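Arm stops dead over the pink cup, then creeps down by itself
June 2026
Posted by Talha Ghauri

Hi all, long post, sorry. We've been running pick and place on the demo table with our arm on the Flando controller, and it's started doing something I really don't like. I send it to the hover pose over the cup, it gets there fine, it stops, and then the log says "target reached" and the thing keeps sinking. Slowly! Maybe a finger's width before I hit the red button. The hover pose, so you know what I mean:

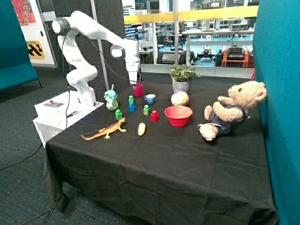 What I've tried so far

Rebooted the base, redid the zero pose, swapped the cable for the spare. I also dropped the speed limit to 60 and it still drifts. The fault code is 3,553 and the Umedus manual just says "see supplier" (thanks, very helpful). It doesn't happen when the arm is folded up close to the base, only when it's reaching out.

Fadwa Fahmy wrote:
Sounds like payload to me. If the gripper weight in the settings is too low, the arm won't push back hard enough against gravity and you get a slow sag. We had 900 grams typed in for a gripper that was a good bit heavier. Ours looked perfect folded up too.

Talha Ghauri wrote:
Ooh, ok, checked that. The weight is right, but the center of mass was all zeros. Filled it in and it's better but not gone. I've parked it a little behind the cup for now so that if it sinks it's got nothing but tablecloth under it.
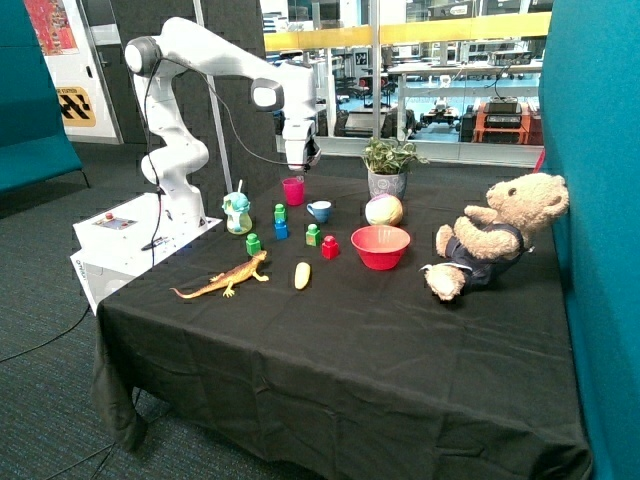
Peiyu Qiu wrote:
Please stop running it. I know it's only toys, but an arm that moves after it says it's done is a brake or encoder problem until somebody shows otherwise, and I wouldn't let anyone put a hand in there to fix a fallen block. Power it down and call the supplier.

Fadwa Fahmy wrote:
I don't agree that it's brakes. Brakes only clamp when the drives are off, and his are on. But yes, hands out while you test.

Peiyu Qiu wrote:
Fair point on the brakes. I still wouldn't run it.

Talha Ghauri wrote:
Ok ok, fenced off and slow mode only. I did 5 more tries at full reach and it sagged on nearly all of them, so Peiyu wins and I've opened a ticket. One more thing though, and tell me if it's related: the block picks have been landing off to one side as well. I'd been blaming the wrist camera calibration, but if the arm is lower than it thinks it is, then the camera is too, right? I went back to some wrist views over the gray cloth to see how far out the block centers are.
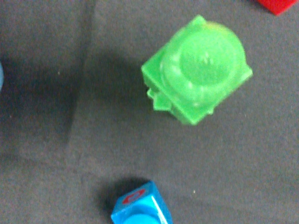 Wrist view, green block and part of the blue one.

Evanthia Sotiropoulos wrote:
Could be related, yes. Sag changes the tilt at the wrist as well as the height, so your centers slide sideways. Don't recalibrate the camera yet or you'll bake the error in and have to do it all over again once the joint is fixed. Which joint does the log blame?

Talha Ghauri wrote:
The elbow, every time. Will post when the supplier gets back to me.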